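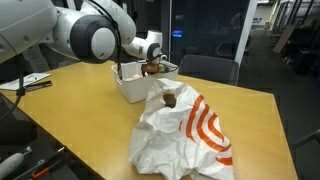
## Sorting shopping at the table: guidance from the Takberg Household Skills Service

**1/** The service has revised its advice on bringing shopping into the home and sorting it. The main points are set out in this thread. The full leaflet will be available at the Drurisby office from November.

**2/** Residents are asked to begin with a clear stretch of table and one open-topped bin. A white plastic bin with a handle cutout is quite suitable. It should stand a little back from the front edge, with the carrier bag laid in front of it.

**3/** Small items should go into the bin one at a time. Tipping out a full bag is the most common cause of bruised fruit and cracked jars reported to our advisers.

**4/** A crumpled bag can easily hide something small in its folds. Please open the bag out fully and run a hand along the bottom before putting it away. Anything left lying on top of the bag should be dealt with first.

**5/** Igor Tóth, who leads the home visits, has asked us to repeat the advice on weight. A bin that is to be carried to a cupboard should hold no more than 5 kg. Heavier tins and bottles should be taken across separately.

**6/** Plastic carrier bags should be kept for further use. Flatten them, fold them lengthways and store them in a drawer away from the cooker. Torn bags may be brought to the collection point in Grurville, which is open until 4 pm.

**7/** Food and household goods should not share a bin. Where only one bin is available, food is to be sorted and put away first, and the bin wiped before the remaining items go in.

**8/** A wooden table should be wiped with a damp cloth and dried at once. Bins should be lifted when they are moved. Dragging them leaves marks in the finish, particularly near the edges and corners.

**9/** The service visited roughly 700 households last year. Many residents told us that they sorted their shopping on the floor for want of table space. A folding table can be borrowed for up to 25 days on request to Nayeli Robles at the Drurisby office.

**10/** The leaflet was prepared by Norbert Vaněk and checked by Přemysl Kadlec. A first printing of 2,000 copies has been ordered. A large-print edition is in preparation.

**11/** Comments on the revised advice may be left under this thread or handed in at either office. Replies will be posted by the advice desk between 9 am and noon.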